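Donnerstag, 23:10

Müde, aber das muss noch raus, sonst hab ich morgen die Hälfte vergessen. Budgetrunde war um vier, ich kam um zehn nach, Excel ging nicht auf, das Übliche. Rathore will bis Ende Mai eine Zahl. Eine. Keine Spanne, keine Fußnoten. Eine Zahl für die zweite Zelle in Gokuditz, mit allem drin, Arme, Hände, Tisch, Kameras, Schulung, und dann noch was für Verschleiß, was ich letztes Jahr komplett vergessen hatte. Passiert mir nicht nochmal.

Also: Arme sind klar. Da nehmen wir dasselbe nochmal, die Ersatzteile haben wir eh im Schrank und ich kenn die Macken. Offen sind die Hände. Trovmont hat ein Angebot geschickt, neun Seiten, davon sieben AGB. Lieferzeit steht auf Seite 2 anders als auf Seite 8. Angerufen, Warteschleife, aufgelegt, Mail geschrieben. Onside wollte bis Mittag ein Gegenangebot schicken. Kam natürlich nicht.

Heute Vormittag noch an der Zelle gestanden, Flechtgürtel und Kleinkram, und nebenbei auf dem Klemmbrett notiert was eigentlich alles verbraucht wird. Die Überzüge an den Fingern zum Beispiel. Die stehen in keinem einzigen Angebot als eigene Position! 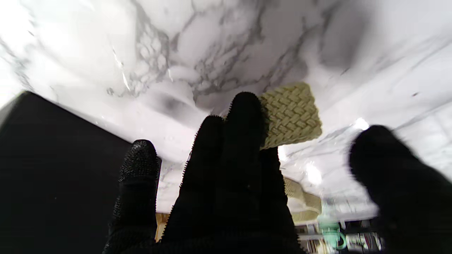

Géza Pintér meinte dazu, Verbrauchsmaterial gehöre gar nicht in den Investantrag, das müsse ins laufende Budget, sonst kürzen die uns das als Erstes weg. Hat er vermutlich recht. Nur ist das laufende Budget schon im März zu gewesen, und wenn ich da jetzt 100 Überzüge reinschreibe, fragt die Buchhaltung ob wir eine Handschuhfabrik aufmachen. Kompromiss: Erstausstattung in den Antrag, Nachkauf ins Laufende. Muss ich ihm noch schreiben. Morgen früh, vor dem Kaffee.

Dann der Tisch. Will einen größeren, aber nicht viel. 80 Tiefe statt was wir jetzt haben, sonst wird das mit zwei Armen und den längeren Teilen immer ein Gefummel. Gürtel sind da ein gutes Maß, die brauchen Platz, und wenn dann noch eine Box dazukommt wird es schnell eng. Kostet fast nichts, verglichen mit dem Rest. Trotzdem eine eigene Zeile, trotzdem drei Vergleichsangebote. Für einen Tisch.

Und die Kabel. Muss unbedingt Kabelführung mit rein, Schellen, Schlauch, das Zeug. Position "Sonstiges" reicht da nicht, die streichen sie immer.

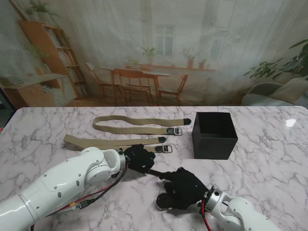 Shalini Dhillon hätte lieber nur einen Arm gekauft und vom Rest eine anständige Ersatzhand hingelegt, eine stillstehende Zelle sei teurer als eine langsame. Hat sie auch in der Runde so gesagt, ziemlich trocken, und danach war erstmal Ruhe. Ich seh das halb so. Mit einem Arm brauchen wir für die Gürtel gar nicht erst antreten, Schnalle halten und Band durchziehen, das will ich mit zwei Händen geplant haben. Aber eine Ersatzhand, ja. Eigentlich ja. Hab sie als Option B reingeschrieben und gleich wieder Bauchweh bekommen wegen der Summe.

Summe ohne Ersatzhand: knapp unter der Grenze, ab der es durch den Einkauf in der Zentrale muss. Mit Ersatzhand: drüber. Dann dauert es bis Herbst. Splitten darf man nicht, hab extra nachgelesen, Paragraf soundso, gilt als Umgehung.

Vielleicht mieten? Onside hat sowas mal angedeutet, am Telefon, schriftlich hab ich davon nix. Nochmal nachhaken wenn das Gegenangebot da ist. Falls es je da ist.
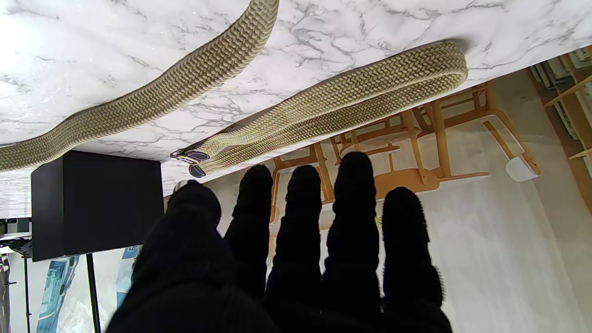
Was kostet die Miete gegenüber dem Kauf? Kommt auf die Laufzeit an, und genau die will mir keiner nennen, bevor ich nicht ein Formular mit Kostenstelle und Unterschrift zurückschicke. Die Unterschrift kriege ich aber erst mit der Zahl. Kreisverkehr.

Noch vergessen: Schulung. Trovmont rechnet pro Kopf und Tag, Anfahrt extra. Wenn ich zwei Leute schicke und die bringen es den anderen bei, reicht das. Hat beim letzten Mal auch gereicht, mehr oder weniger. Versicherung auch noch fragen. Und ob der Strom in der hinteren Ecke überhaupt für eine zweite Zelle abgesichert ist, da war doch mal was mit dem Kompressor.

Testmaterial ist dagegen ein Witz. 239 Euro für den ganzen Korb, Gürtel, Strickbälle, Boxen, der Beleg liegt irgendwo unter der Tastatur. Hab ich auf meine Karte gezahlt und immer noch nicht eingereicht. Dabei bringt uns grad das weiche Zeug

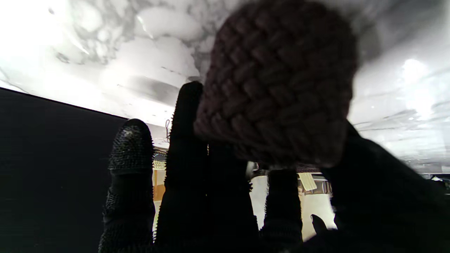

am meisten, wenn es um die Auswahl der Hände geht. Bei harten Teilen sehen die Datenblätter alle gleich gut aus. Greifkraft, Wiederholgenauigkeit, blabla. Ob so eine Hand mit Wolle oder Geflecht klarkommt steht nirgends, das muss man vorher probieren. Also Probestellung verlangen, bei beiden Anbietern, zwei Wochen, und unseren eigenen Korb dazulegen. Das schreib ich als Bedingung ins Anschreiben, fett.

Liste für morgen: Géza mailen. Trovmont wegen Lieferzeit. Onside anrufen, nicht mailen. Elektriker. Beleg suchen. Zeile Verschleiß nochmal durchrechnen, da stimmt die Mehrwertseuer nicht, hab brutto und netto gemischt glaub ich.

Option B bleibt erstmal drin. Wecker auf sechs.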